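Warum klebt Klebstoff?

Klebstoff hält zwei Teile zusammen, die vorher getrennt waren. Fachleute nennen diese Teile Fügeteile. Zwei Kräfte sind dabei wichtig: Adhäsion und Kohäsion.

Adhäsion ist die Haftung zwischen Klebstoff und Oberfläche. Papier sieht glatt aus, besteht aber aus vielen feinen Fasern. Flüssiger Leim dringt in die Lücken ein und wird dort fest. Kohäsion ist der Zusammenhalt im Klebstoff selbst. Ist sie zu klein, reißt die Leimschicht in der Mitte.

Bastelleim enthält Wasser. Beim Trocknen verdunstet es oder zieht in das Papier ein. Die Kunststoffteilchen im Leim rücken zusammen und bilden einen Film. Dicke Schichten brauchen länger als dünne.

Versuch: Schneide zwei Streifen Karton zu, je 14 Zentimeter lang. Bestreiche ein Ende dünn mit Leim, lege den zweiten Streifen darauf und drücke fest.

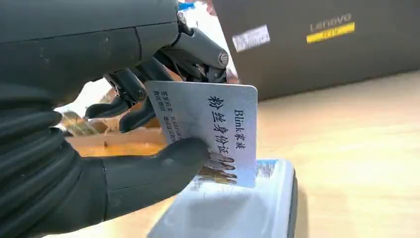
Nach 51 Minuten ziehst du vorsichtig an beiden Enden. Reißt der Karton neben der Klebestelle, war die Verbindung stärker als das Material. Löst sich die Klebestelle, war der Leim noch feucht oder die Fläche staubig. Auch Fett verringert die Adhäsion.

Wissensseite Skeseo, Villach
Stand: 30. September 2023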